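Monday, October 28, 2024

The shirt pile, and how I finally learned to fold

I own more shirts with collars than any person who works from home needs to own. I know this because on Saturday I pulled every one of them out of the closet and heaped them on the bed, and then I couldn't find the bed. The cat went in at one end and came out the other looking offended.

The reason they were all crammed on hangers in the first place is that I never learned to fold a button-front shirt. T-shirts, fine. Towels, I'm a champion. But give me something with a collar and a placket and I end up with a sort of lumpy envelope with one arm hanging out. So I hang them. And the closet in this apartment is 62 inches wide, winter coats included, so by the time the weather turns there is no hanging anything, there is only shoving.

Anyway! I called Honeylyn Javier, because she worked at Staniforth for years back when they still had the big menswear floor, and she used to fold shirts all day long. She can do it while holding a conversation and looking at something else entirely. She told me to stop folding on the bed, which I had never once thought about. The bed is soft, the shirt sinks in, everything slides. You want a table. A big bare one, where you can walk from side to side and nothing snags.

Then she talked me through it, and I wrote it on the back of a Premdale Pharmacy receipt that is now taped inside the closet door.

Do up the top button, then every second one after that. I had been skipping this completely. It takes a few seconds and it stops the front from gaping open the minute you flip it over.

Lay it face down and smooth it from the collar toward the hem with your flat hands. Go out to the sides too. Honeylyn is very firm about the smoothing and says most people give it one swipe and then wonder why they've got a crease across the back.

Fold one side in toward the middle, sleeve and all, then bring the sleeve back down so it lies straight along the edge you just made. Same on the other side. The sleeve is where I always went wrong – I used to fold it across in a big diagonal and it made a ridge like a speed bump.

Tuck up the hem a little, fold the bottom up, fold again so it meets the collar, and turn the whole thing over.

My first one looked like I'd sat on it. The second looked like somebody else had sat on it. By the fifth I was getting something you could put on a shelf, and by the time the coffee was gone I was kind of enjoying myself (I put on an old Flurnurum record and everything).

A few things I found out along the way. Soft old cotton is harder than crisp new cotton, because it wanders off wherever it likes. Dark colors are harder too, at least for me, because I can't see where the creases are until it's too late. And if you've left a shirt in a ball for a week, folding will not save it. Shake it out hard by the shoulders, twice, and if it still looks like a road map, go get the iron.

Donnie Geddes, my brother-in-law, thinks all of this is nuts. He rolls everything, dress shirts included, and keeps them in a Urnitik crate under the bed. I will admit his drawers are very neat. I will also say that I have seen him at two weddings and both times he looked like he'd come straight out of a sleeping bag.

So where did I land? 4 shirts went to the donation bag, two went in the rag bin (one had a collar so frayed it was practically fringe), and the rest are stacked by color on the shelf where the board games used to be. The board games are on the floor of the hall. That's next weekend's problem.

If you're going to try it, start with a shirt you don't care about, spread it out on the biggest table you can get near, and get the wrinkles out before you fold anything. Every single one starts out as a heap.

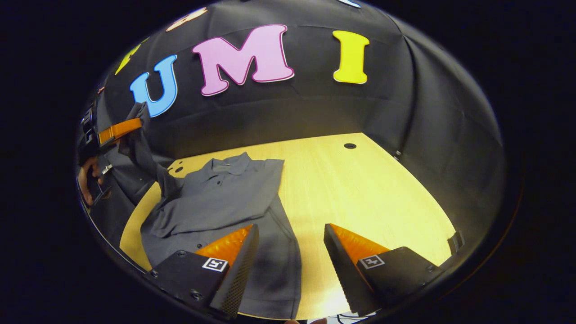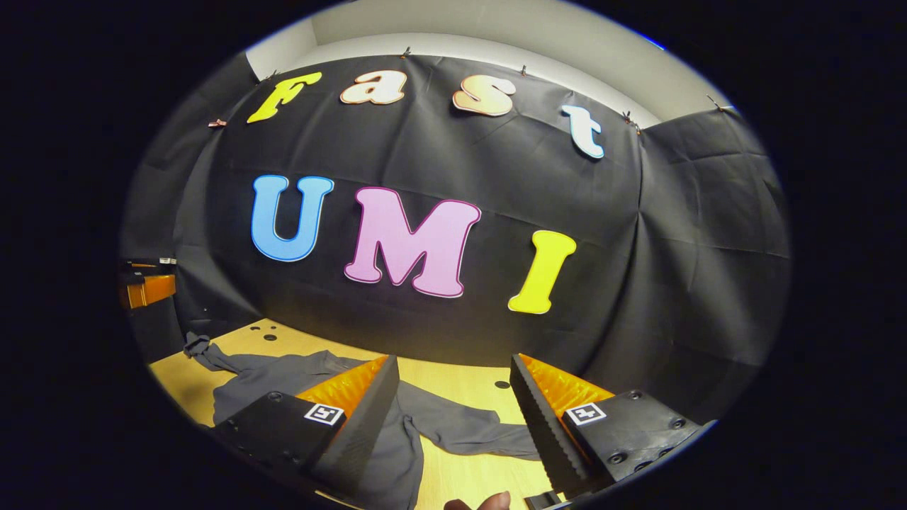 Gray garment on the wooden tabletop, still very much at the wrinkly stage in both.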